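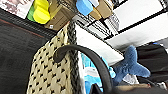 Wrist view, basket and blue plush toy, shelves behind

Hi all,

Replying to the question from the Rukham group, quoted below.

> We've got 200 demos of shelf tidying by remote control and the
> policy still gets lost near the basket. Is it worth guiding the
> arm by hand instead? And do you keep the wrist camera when the
> view goes all crooked?
> (sent from the Rathjen list digest)

Yes to the camera, keep it! We went back and forth on this in March at Kirnport and I was all for throwing out the tilted views, but those are the moments when the gripper is close to something and you need them most. Look at how much room a black curved handle takes up when you're near it. If your operators only ever steer by the wrist feed, they'll get lost there too, so give them a second view.

On hand guiding, I like it for the approach to the basket and not much else. My arms get into the shot, I get tired, and my 70th demo looks nothing like my first (sloppier, mostly). Remote control with the Stimuline handset is slower to learn, but the motion comes out more even once you've had a few evenings with it. We did up to 200 by remote and then mixed in a hand-guided batch with 3 people taking turns, and I'd do it that way again.

One more from the same setup, over by the boxes and the cups:
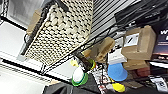 WHAT I'D TRY FIRST

Slow down the wrist turns. Blur like that is hard on everything downstream, and my own fast turns were the worst of the lot. Then replay a few of your basket demos side by side and see if people are coming in from different directions. Ours were, and I'd been blaming the training settings for weeks.

Happy to send my operator notes if anyone wants them, they're a bit of a mess.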